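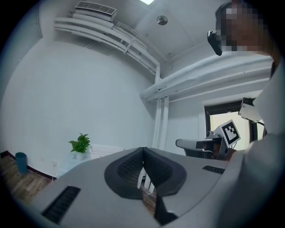
Painting a ceiling with old water stain

Wim Claeys
Tue 4 October

We had a leak in July. The roof is fixed but there's a yellow ring on the bedroom ceiling. I've put two coats of ordinary white over it and it keeps coming back. Do I need a special paint, or just more coats?

Riet Vermeulen

More coats won't do it. Water-based paint pulls the stain up every time. Get a stain-blocking primer, oil or shellac, and go a few inches past the ring. Leave it overnight, then two coats of flat ceiling white. You'll probably have to paint the whole ceiling or the patch will show. Open the windows, shellac smells for up to 5 hours.

Friederike Kettler

Check that it's dry first. Mine wasn't.

Ans Meijer

Same as Riet. I used a spray can for a small one and it was fine, but cover the bed.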